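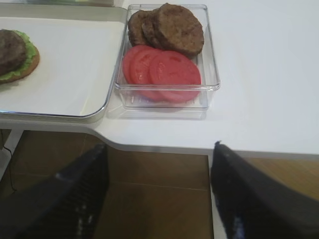 Patties and tomato at the burger table, Ladodley workshop

About us

We're Fenen, and we teach robots to put food together. Burgers, mostly! We work out of one long room in Ladodley with white cupboards down the wall, more extension leads than anyone would like, and a kettle that gets more use than any of the machines.

Kristof Dewulf and Floor Van Rooij started the company after years of fixing packing lines for other people. They wanted to work on the fiddly jobs, the ones where a lettuce leaf is never the same shape twice. Vidar Sæther joined to write the control software, Svend Bundgaard looks after the arms and everything bolted to them, and Maarten Bosman runs our tests and keeps the fault book.

The fault book is the thing we'd most like to tell you about, so most of this page is about that.

The cheese fault

In May we had a bad afternoon. Our arm was working through a long set of burgers for Vikier, the canteen firm that was our first proper customer, and on burger 46 it went for the cheese and didn't stop closing. The force limit in our software should have cut in and didn't. The fingers shut hard on the rim of the container, the container came up with them, and the arm carried on to the tray as though all was well. Svend was leaning in to straighten a bun. He got a knock on the wrist and a nasty bruise, and he hit the stop button himself with his other hand.

It could have been a lot worse, and we knew it. We rang Vikier the same evening and stopped all work on the arm for 10 days.

What had gone wrong was two faults, one sitting on top of the other. A setting had been lost when we swapped the gripper over, so the new one was running with no force limit at all. And the check that should have caught it only ran at start-up -- we had changed the gripper without restarting. Vidar found the first in an hour. The second took him most of a week, and he was so pleased when he got it that he woke Kristof up to tell him.

There was a third thing, and it belonged to all of us. Svend shouldn't have been able to reach the table while the arm was moving. We'd got used to it, it seemed slow and friendly, and we had stopped treating it like a machine.
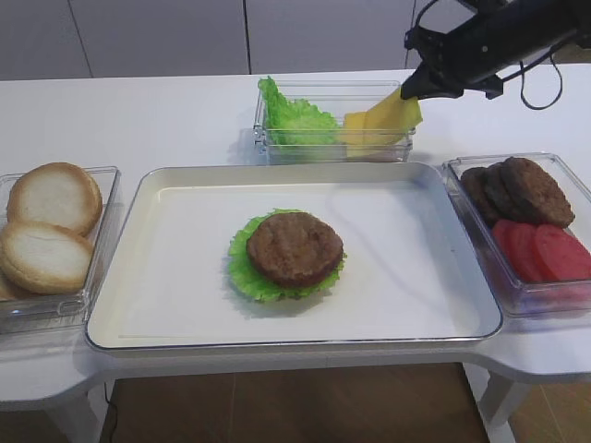
What we do now

Every change of gripper, however small, means a full restart and a squeeze test on a spring gauge before any food comes out. The force check runs all the time. If it loses its reading for even a moment the arm stops where it is and waits for a person.

There's a light barrier along the front of the table as well. Put a hand through it and everything halts. It was maddening for the first fortnight (we set it off with sleeves, tea towels and once a birthday balloon) but we wouldn't be without it.

After the repairs we ran 500 cheese picks before going back to whole burgers. Maarten stood over every one of them. He still eats cheese, we're glad to say.

The fault book

Anyone here can write in it and anyone can stop a run, including students on their first morning. Customers can read the whole thing. Shih, who build the trays and fittings for our bigger tables, now send us their own faults in return, and we've learnt loads from them -- their pages on cracked fixings are a cracking read if you like that sort of thing, and we really do.

Come and see us

We love visitors. Write to Floor and she'll find you a morning when the arm is running. You'll get the safety talk first, from Svend, and he does it very well.

Page last updated January 3, 2022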